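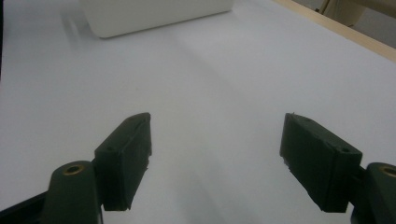
Getting marks off a white tabletop (and keeping them off)

I love a white table. It makes a small kitchen feel twice the size, it bounces the light about on a gloomy November afternoon, and it shows you every single thing you have ever spilled on it! We've had ours for years now, and between breakfasts, homework, glue and one very enthusiastic beetroot phase, I've tried most things on it. These are the ones I keep coming back to.

First of all, find out what your top is made of before you put anything stronger than washing-up liquid near it. Laminate is tough and forgives a lot. Painted wood isn't, and real stone hates anything acidic, so keep the vinegar and lemon well away. If you don't know, turn the table over and look for a label, or test a patch underneath near a leg and leave it overnight.

Everyday wiping
Warm water, a small squirt of washing-up liquid, a well-wrung cloth. Wipe, rinse the cloth, wipe again, then dry with a tea towel. The drying is the bit I skipped for years, and it makes such a difference — most of the greyish film people complain about is old soap that dried where it was.

Tea, coffee and curry
Bicarbonate of soda mixed with a little water until it looks like toothpaste. Spread it on, leave it for 10 minutes, and lift it off with a damp cloth. No scrubbing in circles, please, or you'll dull the shine. Turmeric is the stubborn one. Geetha Iyer, who taught me half of what I know about cooking, told me to stop fussing and push the table into the sun, and she was right! A yellow patch on our laminate had faded to nothing after two bright afternoons by the window. Don't try it on varnished wood, which can change colour itself.

Ballpoint and felt tip
A dab of surgical spirit on cotton wool, pressed on the line and lifted straight off. Turn to a clean bit of cotton wool each time or you'll simply move the ink along. Keep it off paint and varnish altogether, open a window, and keep it away from the hob.

Sticky labels and tape
Warm the label with a hairdryer on low, then peel slowly from one corner. Whatever gum is left behind comes away with a drop of cooking oil rubbed in with your finger. Wash with soapy water afterwards.

Glue and blobs of wax
Let them go hard first. I know it's tempting to dive in, but wet glue just spreads. Once it's set, an old loyalty card held nearly flat will lift most of it. Wax comes off even better if you hold a bag of frozen peas against it for a bit (then put the peas back and pretend nothing happened).

Covering up for messy jobs
For anything with paint or glue I cover the table, and I've become a bit of a bore on the subject. Newspaper is fine until it gets damp, and then the print can come off on a pale top. Lining paper from the decorating shop is miles better. I get the 18 metre rolls from Fernandes on the high street, and one lasts us through a whole winter of projects. Tape it to the underside of the table, never the top, and pull it taut as you go.
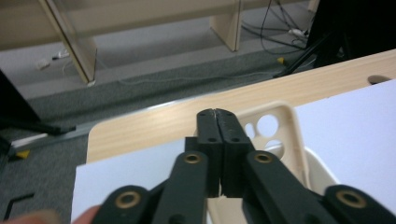

Low-tack tape is worth the extra pennies, and so is taking it up the same day. Leave it for weeks and the gum sets hard, and you're back to the hairdryer. If the edges curl, roll the paper the other way round a broom handle for a minute before you lay it. For really wet jobs I put an old shower curtain underneath — Murali's idea, and I was very sniffy about it until the papier mâché incident.

Scratches
You can't clean a scratch away, but you can stop it going grey. Brush it out with an old toothbrush and soapy water, dry it well, and on laminate fill it with a matching repair paste. Build it up in thin layers and wipe off the extra while it's still soft.

Things I don't use any more
Scouring powder, green scourers, and neat bleach. They all leave the surface slightly rough, and after that it grabs every bit of dirt going.

Leena Ahonen wrote in to ask about rings from hot mugs on painted wood. I've had mixed luck with those, so if you've got a method that works, do send it in and I'll try it on the old bedside table first!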